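Cart-moving robot sidelined at Pascombe plant after it crept over the walkway line

Staff at the Ulier parts plant in Pascombe have gone back to pushing their own carts for the time being, after one of the site's Palomino transport robots carried on across a painted walkway line with a loaded rack in tow and took its sweet time about stopping.

There were no injuries, we are very glad to report, and the only casualty was somebody's thermos, which had been set down beside a bench and came off second best. But the plant took the matter seriously enough to park all four of its robots that same afternoon, and they have stayed parked while the company and the supplier, Rilar, work through what went wrong.

For readers who haven't been through the doors at Ulier since the open house in March, the robots are low, flat machines that slide in under a wheeled cart, latch on, and tow it between the stores area and the assembly benches. They have been running on the day shift for a bit over a year and have become rather well liked, at least judging by the number of nicknames we were given (most of them printable). Before they arrived, a good part of anyone's morning could be spent walking bins of fittings from one end of the building to the other and then walking the empties home again.

The trouble came on an ordinary run late in the morning. According to the notice Ulier posted for its staff, the robot collected its cart from stores without any bother and set off along its usual route, which follows the open floor and is supposed to keep well clear of the footpath. Partway down, it drifted sideways. It was moving at a crawl, slower than most of us walk to the kettle, but it kept drifting until the cart it was towing was well over the line and into the part of the floor set aside for people on foot. A worker coming the other way saw it, stepped back, and hit the stop button on the nearest post.
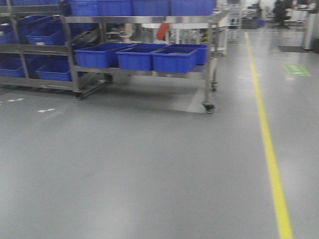

The robot did stop, but it rolled on for another 2 metres first, and that is the part that has everyone scratching their heads. The plant's own rule is that anything with a motor in it should come to rest in well under half that distance from walking pace, and the same machine had passed its stopping test at the last monthly check with room to spare.

Rilar sent a technician out the next morning, and while the full report is still a few weeks off, Ulier has been good enough to share the early findings with its people and with us. The drift seems to have come from a worn wheel sensor, which was telling the robot it was travelling straight when it was doing nothing of the kind. Ordinarily a second check, made against reflective markers fixed along the route, would catch that sort of error and call a halt. Two of those markers had been taken down during a bit of painting, though, and had not gone back up, so the robot went farther on its own reckoning than it should ever have been allowed to.

The long stop is a separate matter and has more to do with weight. The robots are set up to brake for a cart of a certain load, and the cart on that run was about 40 kilograms over it. It had been topped up with heavier fittings to save a second trip, something several people on the floor say had become quite a normal thing to do when orders were busy. The robot has no scale of its own and simply braked as it always does, with a good deal more cart behind it pushing it along.

None of this will come as a great shock to anyone who has worked around machinery, and Ulier has been careful not to lay it at the feet of any one person. The painting crew hadn't been told what the little markers were for, and the load limit was printed on a card in the stores office, where the people filling the carts at the far end of the building were not very likely to read it.

A few changes are already under way. Each cart is getting its own load label in large print, fixed at eye level, and the route markers are being moved to brackets that can't be taken off without a key. The wheel sensors on every robot will be replaced, whether they show wear or not, and Rilar is looking at a software change that would have the machines refuse to set off if any marker on the route can't be found. The plant would also like a slower top speed on the stretch beside the walkway, although that one is still being talked over, as it would add a fair bit to each trip.

In the meantime it's back to elbow grease. Ulier has put on extra hands in stores and asked that carts be pushed by two people when full — a request that has been met with some good-natured grumbling and, we hear, a fresh box of doughnuts most mornings. All 22 members of the day shift are being walked through the stop buttons again, including where each one is, and the evening crew will have its turn after that.

The robots are expected to come back one at a time, empty at first, and only after each has passed a new stopping test with a full cart. Ulier says it will post the supplier's report on the lunchroom board when it arrives.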